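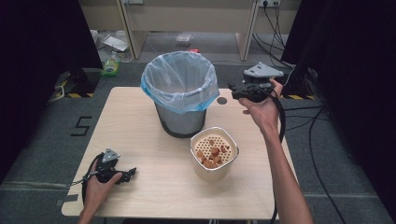 Lined bin and strainer insert with food scraps in it

From: Wian Ngubane
To: compost-list
Subject: Re: Moisture in the second chamber

Somtochukwu Etim wrote:
> Chamber 2 on the Prelent is at 48 degrees C but the
> material sticks to the paddle. I drain kitchen scraps
> overnight and add 300 g of shredded cardboard per load.
> Is this a drainage problem or a carbon problem? The
> Chege manual only covers the single-chamber unit.

Carbon, most likely. Draining removes free water, but most of the water in vegetable scraps is held in the cells and comes out only as they break down. By then the load is in chamber 2, and the cardboard you added at the start is already saturated.

Split the cardboard. Put half in with the scraps and hold the other half back until transfer. Shred it to 6 mm or less. Wider strips wrap around the paddle shaft and you will be clearing it by hand.

Check the vent before changing anything else. The Drestow filter pads clog from the inside and look clean from the front. Pull the pad and run the fan for 3 hours without it. If the walls stop sweating, replace the pad and leave the recipe alone.

The temperature is fine. I would not raise the setpoint. On my unit that dried the outer layer and left the core wet, with a strong ammonia smell on opening.

The squeeze test in the Stuvusar notes still applies: take a handful from the center of the load, press hard, and expect a drop or two at most.

If you post your April log with load weights, I can compare it with mine.

Wian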